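Zitemer Community Help
Leases and Premises > Small Commercial Units > Deposits

Deduction from security deposit for wall repainting and floor condition at end of lease

Asked by Josué Trindade
Status: Answered (3 replies)

Our organization has leased a ground-floor workroom in Ornilthorpe since 2022. The lease ends in October and will not be renewed. The landlord's agent, Xavier Property Office, has given us a written estimate of the amounts it intends to withhold from the security deposit. The total is $1668, and it is divided under two headings: full repainting of the walls, and "restoration of floor surface."

I would be grateful for guidance on the following points.

First, the lease requires the premises to be returned "in good order, reasonable wear excepted." The walls were white when we took possession and are still white. There are scuffs at chair height and a number of small holes where cable clips and ceiling fixtures were installed. The agent gave verbal permission for these at the time. I do not have that permission in writing.

Second, the floor has marks where heavier items have stood. The agent describes these as damage. Our view is that an ordinary tenant placing ordinary equipment on a floor for several years will leave marks of this kind.

Third, no inspection report was prepared at the start of the lease. Neither side seems to have dated photographs of the empty room. 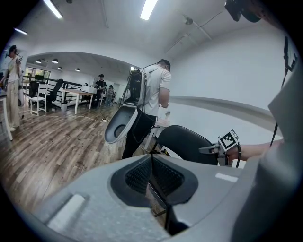 Particulars of the lease

Clause 14 (Alterations): "Tenant shall make no alteration to walls, ceilings or fixed surfaces without consent of Landlord." The word "written" does not appear before "consent," although it does appear in several other clauses.

Clause 15 (Surrender): "Tenant shall surrender the premises in good order, reasonable wear excepted, and shall remove all goods and fixtures installed by Tenant."

Clause 22 (Deposit): "Landlord shall return the deposit within 30 days of surrender, less any sums properly due, and shall provide an itemized statement."

The estimate is a single page. It gives one amount for walls and one for the floor, with no measurements and no contractor's name. Is this an itemized statement within the meaning of clause 22? May we carry out the repairs ourselves before surrender, and would doing so be taken as an admission that we caused the damage?

Answer 1
Posted by Wagner Vasconcelos
Marked helpful by 3 members

You should pay it. Disputes over deposits take more time than they are worth, and the agent will have a standard form that says whatever the agent wants it to say. We lost ours on a storage unit for a broken lock which was broken when we arrived.

If you do wish to contest it, send the letter by registered mail.

Answer 2
Posted by Vlasta Doležal, Premises Adviser
Accepted by the person who asked

The reply above should be treated with caution. The sum in question is large enough to justify a short exchange of letters, and the wording of your lease is more favorable than many. What follows is general information. Rules on commercial deposits differ from one jurisdiction to another, and in many places the lease itself governs almost entirely.

Walls. Scuffing at chair height in a room used for work would usually be considered reasonable wear. Paint also has a limited service life. If the walls have not been repainted since the start of your lease, the landlord would have had to bear some of this cost in any event, and a charge for full repainting places all of it on you. Ask for the date of the last repainting and request that the charge be reduced in line with the age of the paint.

The holes are a separate matter. They fall under clauses 14 and 15 and are best dealt with before surrender. Remove every clip and bracket, including any fixture you installed on the ceiling, and take down loose cable. Fill each hole with a lightweight filler, allow it to dry for the period stated on the package, sand it level and touch it in. Keep the receipts. The absence of the word "written" in clause 14 assists you on the question of consent, particularly where other clauses use it. Send the agent a brief letter now recording the conversation: who gave permission, in what month, and for what.

Floor. The position depends on the type of floor and the depth of the marks. Surface marks that lift with a neutral cleaner are a cleaning matter. Permanent indentations may be wear or damage, according to the use the lease permits. Please check the clause on permitted use. If it allows equipment to be kept in the room, marks left by equipment of the kind contemplated are easier to defend. Move everything that stands on the floor and look at what is under it well before the last day.

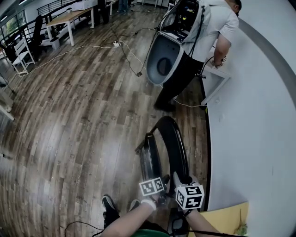 Platform edge and adjoining floor.

Evidence. Pictures taken during ordinary use can show the general appearance of a room at a given time, but they seldom show a wall or floor closely enough to settle a dispute. I would not rely on the attachments alone. Once the room has been cleared, take a complete set in daylight, with a ruler beside each mark, and invite the agent to attend. If the agent declines, note this in writing.

Itemization. In my opinion a page with two amounts is an estimate only. Clause 22 calls for a statement after surrender, and you are entitled to ask for areas, rates and the name of the contractor. Repairing minor items under clause 15 is performance of your obligation. To avoid misunderstanding, add this sentence to your letter: "These works are carried out without admission of liability."
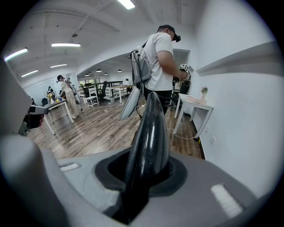
The workroom in use.

Answer 3
Posted by Imre Borbély

I agree with the accepted answer and have one addition. Obtain your own quotation. When our lease on a room of similar type came to an end, the agent's figure for the walls was reduced by 20 percent after we supplied a quotation from Sidano Decorating for the same work. We had asked for more.

Please also confirm to whom the deposit was paid. In some leases it is held by the landlord directly and the agent has no authority to settle.

Comments on Answer 3

Abdelghani Ragab: Does the 30 days run from the last day of the lease or from the return of the keys? Our lease uses the same wording as clause 22.

Vlasta Doležal: It runs from surrender, which normally means vacant possession together with return of the keys. Obtain a signed receipt for the keys showing the date and time.

Josué Trindade: Thank you. The permitted use clause reads "office, workshop and demonstration purposes." The letter has been sent, and the agent has agreed to attend at 10 a.m. on the final day. I will report the outcome under this question.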